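The Slow Arithmetic of a Dry Stone Wall

The retaining wall behind the old creamery in Bativdale holds back a bank of wet clay loam without a pound of mortar in it. It was rebuilt in November, after a section near the lower gate had leaned far enough to touch the handrail. The job took three people and used almost no new stone.

Mieke Leemans ran the rebuild. She trained as a civil engineer and spent the first part of her career on highway cuttings, where walls are poured, anchored and inspected on a schedule. Dry stone came later, and she approaches it with the same notebook. Each wall she works on gets a section drawing, a drainage note and a list of faults, in that order.

The faults at Bativdale were ordinary. Someone had repointed the face with cement, probably to stop small stones from working out. The cement closed the joints, water collected behind the wall, and the clay swelled against a structure that could no longer drain. A dry stone retaining wall depends on open joints. Water pressure behind a sealed face can exceed the pressure of the soil itself, and a wall sized for soil alone will move.

Leemans describes the movement as a sequence. The middle courses push outward first and the wall develops a belly. The courses above settle into the space left behind them and tip backward. Finally the belly passes the line of the footing, and the load that used to run down through the stones begins to run through air. At that point a hard frost or a week of rain is enough.

Stripping out comes first. The coping goes farthest from the face, then the building stone, graded by height into rows on the grass, with the foundation stone left closest to the trench. Packing stone, called hearting, goes into its own pile. On the creamery wall the hearting had mostly turned to dirt. Earlier builders had filled the core with soil and gravel, which settle and hold water. Angular broken stone, placed by hand, does neither.

Coarse stone was brought in from the Stinberg quarry to make up the loss. It is a hard sandstone that splits along the bed and breaks with sharp corners, and the quarry sells the broken waste cheaply. Rounded river stone would have cost less and would have been useless, as each piece acts like a bearing under load.

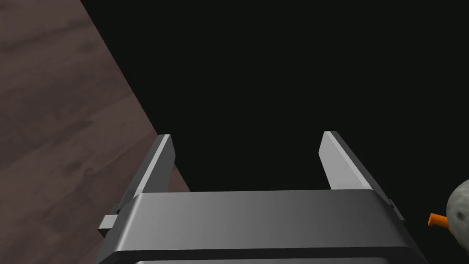 The new footing was dug below the topsoil onto firm subsoil and tilted slightly into the bank. The face was then built to a batter of 1 in 6, meaning that for every six units of height the wall steps back one. String lines were set on timber frames at each end and raised course by course. A good batter moves the center of mass toward the bank and gives the wall some movement to spend before it reaches vertical.

Four rules govern the placing. Every stone runs its long side into the wall. Every joint is crossed by the stone above. Every stone is packed firmly from behind before the next one goes on. Through-stones, long enough to tie the face to the core, go in at regular spacing at mid-height. Most failures Leemans has recorded involve the first rule. A long stone laid along the face covers more area per lift, and it looks generous, but it has very little grip.

Ravindra Pandey, a geologist who keeps the regional wall survey, has 351 entries in it so far. Each records rock type, height, batter, drainage and condition. His main interest is the relation between bedrock and building style. In the upper valley, where slate is close to the surface, walls are laid in thin, tight courses, sometimes with a vertical band at the top. Around Clokley the stone is a blocky granite that resists any attempt at coursing, and walls there are one stone thick with daylight showing through.

"You can map the geology from the road," Pandey said. "The boundary between the two rocks is sharper in the walls than it is in the outcrops."

The oldest written reference he has found is a boundary agreement of 1460, which mentions a stone fence along the parish edge. Whether any of the original work survives is another matter. Walls are rebuilt with their own material, sometimes many times, and the stones carry no record of it. Lichen growth gives a minimum exposure age for a single surface. It says nothing about when that surface was last moved.

Cost is usually the first question from owners. At the Kolev farm, east of the survey area, 200 feet of field wall is waiting for repair, and the owners have compared a dry stone rebuild with post and wire. Wire is far cheaper to install. The comparison changes over a longer period, although it depends heavily on how much stone is still on site and how far it has rolled – retrieval from a steep field can take as long as building.

Maintenance is light. Leemans asks owners to walk the wall after the spring thaw, replace any fallen coping, and cut back saplings before the roots reach the joints. Ivy should be cut at the base and left to die in place, as pulling it live will bring the face stones with it.

At the creamery she has set two steel pins in the path and measures from them to the face at three heights. The next reading is due after the thaw.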